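Leave the Soft Things on the Table
Opinion, by Safta Filip
Feb 28, 2026

Every January our student club argues about the same line in the rules for the sorting challenge. The line says that at least half of the objects in a set must be soft. Teams ask to have it dropped. I think it should stay, and I would raise the share if the vote were mine.

The case against it is easy to state. Blocks give clean numbers. A student can write a grasp routine for a cube, run it 300 times, plot the failures and find the bug. With a mesh bath puff the failure plot is mud. The shape at closing is different from the shape at approach, and two tries that look alike on paper end in different places. Roxana Dumitrescu, who captains the Zevari team, calls this noise and wants it out of the score.

I call it the subject of the course. Parallel fingers closing on a block test position and little else. Parallel fingers closing on crochet or a scrunchie force a student to decide where the object begins, how much of it to take, and what to do with the part that hangs outside the pads.

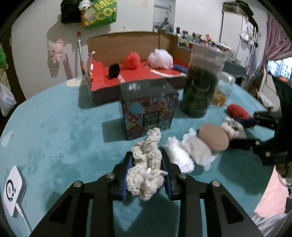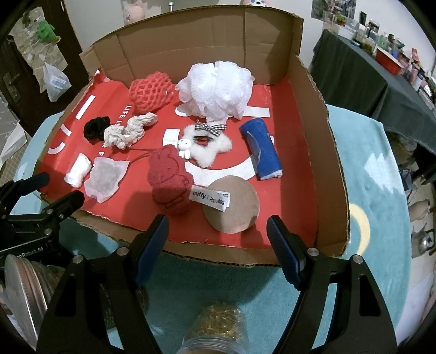

Household soft goods and two-finger grippers at the work table. Top: crocheted piece held between the pads. Bottom: jaws open over the front of the tray.

Clutter matters too. A soft thing with a cord or a label sticking out of it is likely to touch its neighbors, and the label may be the first thing the fingers meet. Sânziana Marinescu logged 21 bad grasps in her first session and sorted them by cause. Most involved a second object. No cube drill would have shown her that.

I accept one complaint. Scoring is uneven between judges, and 18 points for a "clean" place means little when the object slumps after release. Write a better definition, then – final position after a fixed wait, measured from the tray wall. Veronica Iordache has a draft of this and it fits on half a page.

The object budget should also stay low. Teams can fill a set from a kitchen drawer and a bathroom shelf.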